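How to sort out a shelving unit in a garage or workroom

Most shelving fills up in the order things arrive, and after a year or two you can't find anything without moving three other things first. The method set out on this page takes one weekend day for a single unit and costs very little.

You will need a tape measure, a notebook, a soft cloth, washing-up liquid, a roll of masking tape, a marker pen and at least one plastic bin with no lid.
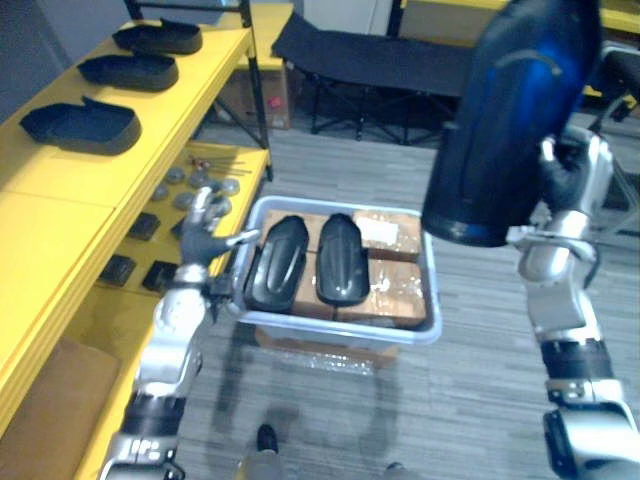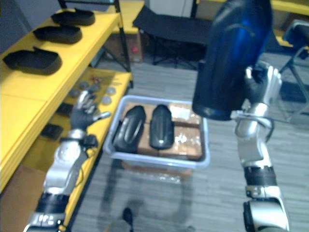
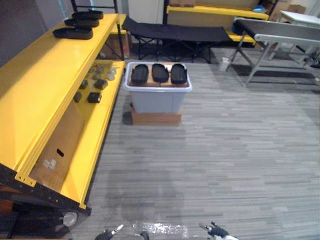 Before you move anything, decide what the unit is for. A set of shelves that holds paint, camping gear, spare taps and the Christmas lights will never stay tidy, however well you arrange it. Pick one or two kinds of thing and write them at the top of a page in the notebook. If you have two kinds, give each its own level, with larger pieces on one and small parts on another, as on the yellow unit. Keep a plastic bin on the floor close by while you work, so that anything which doesn't belong can go straight into it. Don't walk off to put things away in other rooms at this stage. That is how the day gets lost.

Step 1. Empty one shelf at a time

Start at the top and work down. Put everything from the shelf on a sheet or a clean bit of floor, wipe the shelf, and let it dry before anything goes back. Warm water with a little washing-up liquid will shift most dirt. For old grease, leave the cloth lying on the mark for 13 minutes or so and then rub.

Check the fixings while the shelf is bare. Press down on each corner. If a corner dips, tighten the bolt or push the clip home. On boltless units the clip often needs a tap with a rubber mallet. Don't use a steel hammer, as it will mark the paint and the bare metal will rust.

Step 2. Check the load

Look for the maker's plate or sticker, usually on the inside of an upright. It gives the load for each shelf, spread evenly. Ours is a Flovdale unit in the spare room and the sticker says 65 kg. A heavy vice or a full toolbox sitting in the middle of the shelf is not an even load, so keep such things near the uprights and as low down as you can.

If you can't find a sticker, be cautious. Keep heavy things on the bottom level and use the rest for light ones.

Step 3. Sort into groups

Go through what came off the shelf and make four piles:

Keep here
Keep somewhere else
Give away
Throw away

The second pile goes in the bin on the floor. Be strict with the first. Duplicates are the usual trouble – you don't need four half-used tubes of the same sealant, and three of them have probably gone hard anyway. Squeeze each one and see.

Loose screws and fixings take longer than anything else. If you have a jar of mixed ones, set a kitchen timer for half an hour, sort what you can, and put the rest back in the jar. It can be done another evening.

Old paint, batteries and solvents should not go in the household rubbish. Put them in a separate box and take them to the tip. Council rules differ, so look yours up before you load the car.

Step 4. Measure, then buy

People tend to buy boxes first and then find they don't fit. Measure the depth of the shelf, the width between the uprights and the clear height to the shelf above. Write all three down. Take at least 2 cm off the height so you can lift a box out without scraping your knuckles.

Boxes with straight sides waste less room than tapered ones. We used the Ilier stacking boxes, which are plain and cheap, and a few Botus drawers for screws. The drawers are good but the labels that come with them fall off, so use tape. Order number 2209 is the shallow drawer and it is the one to get. The deep one is too deep for small things and you end up digging.

Open trays suit things you pick up every day. Closed boxes are better for anything that gathers dust or that you only want twice a year.

Step 5. Put things back by use

Put whatever you use most between hip and shoulder height. Light things you seldom need go on top, and heavy ones at the bottom. Leave a gap on every level. A shelf that is completely full on the first day will be overflowing within a month.

Place long or similar pieces one behind another only if they are all the same. If they differ, stand them side by side so that you can see each one from the front.

Step 6. Label

Stick a strip of masking tape on the front edge of the shelf, under each group, and write on that as well as on the box. When a box is out, the label on the shelf shows where it goes back. Capitals are easier to read in poor light. Use plain words such as HINGES or BULBS, and avoid MISC.

Step 7. Deal with the bin

Before you stop for the day, empty the bin of things that live elsewhere. Do it room by room. If something has no home in any room, it belongs in the give away pile.

Fixing the unit to the wall

Any unit taller than it is deep by a good margin should be fixed back, and always where there are children. Most come with a bracket and one screw. Use a proper plug for the type of wall. For plasterboard we used Navaratnam spring toggles, which need a 9 mm hole. Check for pipes and cables before you drill.

Keeping it tidy

Go over the shelves twice a year. We do ours in April and again when the clocks go back. It takes less than an hour if the labels are still on. Replace any that have curled, tighten the bolts, and wipe the top shelf, where most of the dust settles.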